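Right, a thread about supermarket own-brand gin, loyalty prices and a very annoying Saturday-job-level bit of maths. Get a cuppa, this goes on a bit.

So Grullden (the big one out by the Vurside roundabout) has the big bottles of Prorgate gin on a yellow ticket at the moment. Big sign, big arrows, "card price £18". Without the card it's £24. Lovely, I thought, I've got the card.

Except the bottle has changed! It used to be the 70cl and now the one on the shelf is 50cl. Same label, same shape, same silly cork. You'd have to hold the two side by side to spot it, and I only know because I've got an old empty one at home with fairy lights in it.
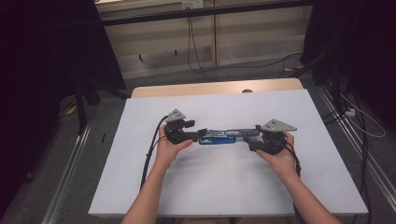
£18 for 50cl is £36 a litre. The old 70cl was £21 all year round, no card needed, and that's £30 a litre. So the special offer costs more per glass than the normal price did in March.

I'm not saying it's a con. The size is printed on the front and the price per litre is on the ticket, in letters the size of an ant. But a yellow ticket makes your hand go out before your brain's caught up — mine does anyway.

Went round the rest of the aisle after that because I was cross and had time to kill before the bus. Things I found:

The tonic. A pack of 10 little cans on card price works out dearer per litre than the big plastic bottles, even when the bottles aren't on offer. I know it goes flat. I still begrudge it.

The Chaturvedi spiced rum is a proper bargain though!! £16 for the full 70cl, with the card, and it was £20 last time I looked. If you like a rum and ginger, that's the one to go for. Very vanilla-y, bit of orange, doesn't take the roof off your mouth.
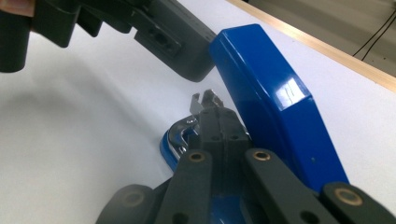 Also the wine boxes. A 3 litre box (that's 3000ml, four normal bottles) of their own-label red was £19, so £4.75 a bottle. The same red in glass is £6.50. It says on the side it keeps for six weeks once it's open, which in my house is a very theoretical number.

Someone's already replied asking about the points. I've got 586 on my card. At a penny each that's £5.86, so yes I could knock it off the gin, and it would STILL be a smaller bottle than the one I used to buy. I'm saving them for the Christmas cheese.

To the person who said just go to the discounter on the other side of Vurside: I would, but it's two buses and I'd have to carry it all up the hill. Add the fare and your saving's gone unless you're buying for a wedding.

Did ask at the till whether the 70cl was coming back. The lad was very sweet about it and said he didn't know, he's mostly on bakery. Fair enough.

What I do now, for what it's worth: ignore the colour of the ticket, find the tiny price per litre, take a photo of it on my phone. Next time it's "on offer" I look at the photo. I've got a whole album of shelf tickets. My sister-in-law thinks it's the saddest thing she's ever seen and then texts me to ask what the prosecco was.

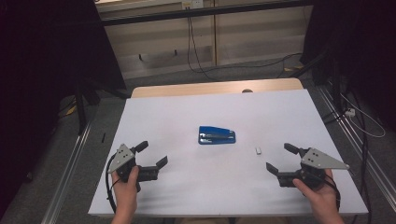

Blue stapler, on its side.

Anyway, I came home with the rum, a box of red and no gin. If anyone spots the 70cl Prorgate at another branch please shout, and tell me the price WITHOUT the card as well. Will add to this if I hear anything.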